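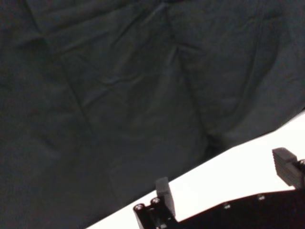 Halima Ondieki
Since a few of you asked what I do all day now that I'm at Udley: I collect examples for a robot to learn from. I steer the arm through a chore by hand, it records everything, and then I do the chore again. And again. I love it, which surprised my mum no end. (1/10)

Halima Ondieki
One go at a chore is called an episode. Ours are short, mostly under a minute, and the learning system wants a great many of them before it gets the idea. We're aiming for 2,000 by the end of October, and I've got a mug of tea and a good chair, so we'll see how we go. (2/10)

Halima Ondieki
Cloth has been my favourite so far, and also the one that makes me mutter. You can put a bottle back where it was, more or less. You can't put a wrinkle back! Every time I let go of a piece of fabric it settles into some new shape, and I've come to think of that as a gift, as the model gets fresh material without me having to be clever. (3/10)

Halima Ondieki
What I've learned about dark cloth in particular: go for an edge. When the wrist camera is in close, the middle of the fabric is all folds and shadow and I lose track of which way is up, but an edge against a white table is lovely and clear. I come in slowly, fingers open, and stop for a breath before closing. (4/10)

Halima Ondieki
That little breath matters, by the way. I used to rush it, and my early episodes came back from review with a polite note saying the arm looked "startled". Fair enough. I redid 40 of them over two very long afternoons and my hands have been calmer ever since. (5/10)

Halima Ondieki
Between chores I clear the table and bring the arm back to its starting spot, gripper open, before I even think about recording. It's dull and it's the part I'm fussiest about. If the start wanders all over the place by accident, you've taught the thing something you never meant to teach it.

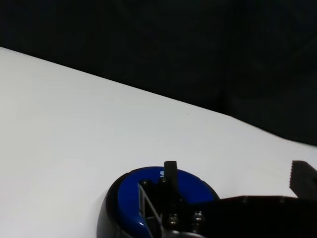
WHAT I'D TELL A NEW STARTER (6/10)

Halima Ondieki
Keep your mistakes, at least the honest ones. If you miss a grab and then recover nicely, that's a useful example of recovering. If you miss and then sit there sulking with the arm in mid-air, bin it. We label the two separately, and I write a line in the notebook as well, in pencil, like my nan would. (7/10)

Halima Ondieki
Move things about. I shift my objects a little after every episode, and every so often I give them a proper rearrange, so the colour of one thing or the corner it lives in doesn't become the whole lesson. Clear plastic is worth including too. I find it hard to judge through the camera myself, so I can't blame a machine for struggling with it. (8/10)

Halima Ondieki
And take breaks! My rule is 3 batches and then a walk to the bakery and back. You can see tiredness in the recordings, I promise you, the movements go all lumpy.
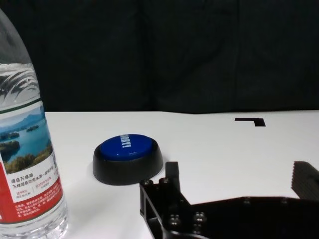 Bottle, blue buzzer and the gripper, on the white table.

(9/10)

Halima Ondieki
Anyway, that's my job, or my favourite bit of it. If you're doing this sort of work yourself, I'd love to hear how you keep your starting positions tidy, and whether you've found a kinder way of laying out cloth than my flop-it-down-and-hope method. Replies are open and I'll get to them after tea. (10/10)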